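Moltero Two-Arm Kit – Set-up Guide
Section 4: First pick-up exercise

Before you begin, finish Section 3 (power and cable check). The emergency stop must be within reach of your hand during all steps.

1. Put a light table in front of the kit. The top should be level and lower than the elbow joints.
2. Lay a few small metal objects on the table, near the edge that faces the arms. Leave a gap between them, so that each finger pair can close without touching the neighbor.
3. Select Teach in the menu and open both grippers fully.
4. Bring the grippers slowly toward the objects, one from each side.
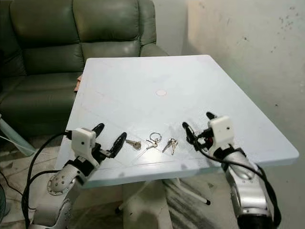 Marcus Ridgeway wrote to us that step 4 went better for him when he moved one arm at a time, and he asked why the guide does not say so. We tried it and agree. For the first 30 runs, park the right arm and teach only the left.

5. Close the fingers at the lowest force setting. Raise the force one level only if the object slips.
6. Save the position. The kit stores up to 49 positions in one program.

CAUTION: Keep your fingers away from the gripper while the status light is orange. The arm can still move in this state.

Note: Thin flat objects are the most difficult. If error 323 appears, the gripper has touched the table top. Raise the arm a little and confirm.

4.1 Reaching below the table

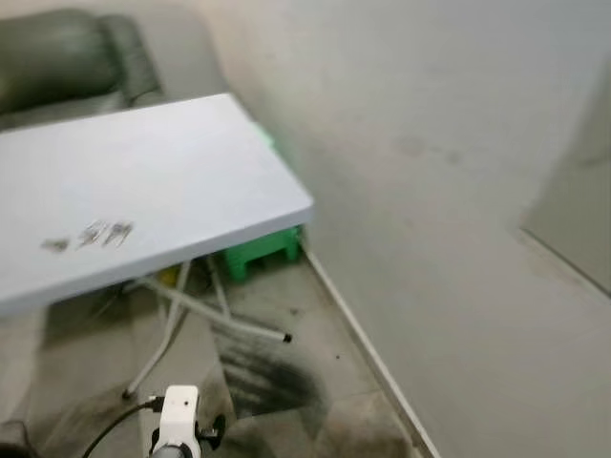
The low reach is switched off when the kit is delivered. To switch it on, open Limits, choose Lower Zone and enter your code. Then drive the gripper down at slow speed and watch the cable – it must hang in a free curve and not pull tight. Crossed legs, like those of a folding table, are easy to hit from the side, and a stool pushed in under the top takes away much of the space. Move such things out before you teach a low position, or set a blocked area around them.

CAUTION: Do not use Lower Zone while a person is sitting at the table.

Guide revised July 2024 by Elsa Fjeld.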